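March, 7:40 pm
Posted by the Drokstead Laundry Room help desk

Ticket 676: Khaki cloth comes out of the dryer with set-in creases and won't fold square
Status: closed, and happily so!

Reported problem

Set of khaki cloth panels, flat-hemmed, used as table covers in the Drokstead hall. After washing, each one has a hard ridge near one end. Folded in half, the edges miss each other by a good inch and the stack leans over. The person who wrote in has ironed them twice and the ridge comes back every wash. Washer is a Cedine front loader, dryer is the older Vurkalach in the corner.

First reply

I love this kind of ticket. Please send: how full the drum is, what spin you use, and how long the cloth sits after the buzzer. Also lay one panel on something flat and pale and tell me whether the long edge runs straight.

Log

Entry 1. Answers came back fast. Nine panels in one load, top spin, and they sit in the drum until somebody is free, which can be an hour. The long edge is straight, so the hem hasn't shrunk. Great news, a shrunken hem means unpicking and I'd have hated to ask for that.

Entry 2. Tried a smaller load, four panels, same spin. Ridge still there but softer. Spin turned down one step on the next load and the ridge was down to a couple of shallow lines. Progress!

Entry 3. Cleaned the lint screen on the Vurkalach. It was packed. Drying time dropped by 9 minutes, so I'd call that a win even though it did nothing for the creases.

Entry 4. Took the panels out while they were still a little damp and smoothed them by hand on the white table, working from the middle out to the hem. This was the big one. Smooth it, leave it a minute, smooth it again. If you fold before the bunched bit is flat, you press the crease in and then you're fighting it all the way down the stack.

Entry 5. Folding. We had been folding from the short end, which drags the top layer and puts the corners off. Changed to long edge first.
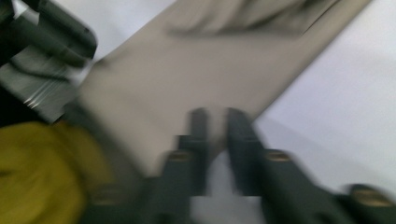 Hold the hem with one hand and run the other along it before you bring the far side over, then stop and check the two edges against each other. If they don't meet, open it up and start again. It sounds fussy, but after a few panels it goes quickly, and the stack stands up on its own now, which made my whole evening.

Entry 6. Tested the Peng wrinkle spray somebody left on the shelf. Fine on the light lines, no use on the old ridge. For that one we used a damp pressing cloth and a medium iron, once, and it has stayed out through two washes.

Fix, short version

Four panels per load, spin one step down, out of the dryer slightly damp, smooth on the table, fold long edge first. Settings are taped inside the cupboard door. Reopen this ticket if the ridge comes back and say which panel.

Comments (3)

hallkeys: Did the damp trick on our curtains and wow. Do you do it with heavier cotton too?

Help desk: Yes! Just give it longer on the table before you fold.

spincycle8: Our Cedine won't let me drop the spin on the cotton setting. Had to use easy care.

Related tickets
Vurkalach dryer buzzer stays on after door opens
Gray marks on white napkins
Cedine door seal smells musty
Which shelf do the 8-foot covers go on?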